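Gromness Supper Club: Your Questions Answered

How does the supper club work?
Every Thursday evening we set one long table at the old Mok Street hall, and whoever has signed up that week sits down together and eats. There's one menu, everybody gets the same thing, and the dishes go around family style, so you'll want to get comfortable with asking a stranger for the potatoes!

Do I have to bring anything?
Just yourself, and an appetite if you can manage it. People do like to turn up with a dessert or a jar of something from the garden, and we'd never say no to that, but please let Rosalía Pastor know beforehand so we don't end up with four lemon cakes again (it was a lovely evening, but still).

Can I help out in the kitchen?
Oh, please do. Come at 4:30 if you like chopping and stirring, or stay on after coffee if you're more of a dishes person. The big serving plates are all washed by hand at the sink, as they're a bit too wide for the dishwasher racks and some of them have been with us since the first season.
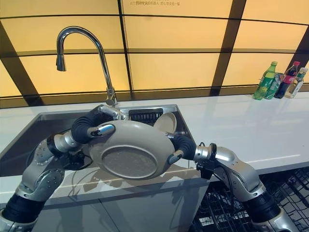 If you'd rather sit and talk until closing time, that's perfectly fine too, and a good many of our regulars have been doing exactly that for years.

I don't eat meat. Will there be something for me?
Yes, always. Calum Rennie plans the menus and he's a wonder with beans and squash. For allergies, please write to us by Tuesday so he has time to shop, and tell us even if you told us last time.

What does it cost?
We don't charge for a seat. There's a blue tin by the door and you put in what you can. Last year the tin brought in $2125, and that paid for nearly all our groceries, with $400 left over for new tablecloths.

Are children welcome?
Very much so. We have high chairs and a corner with puzzles, and the little ones usually eat first.

Where do I park?
Use the lot behind the Prurkport library, then walk across the footbridge. The hall's own spaces are kept for anyone who finds the walk hard.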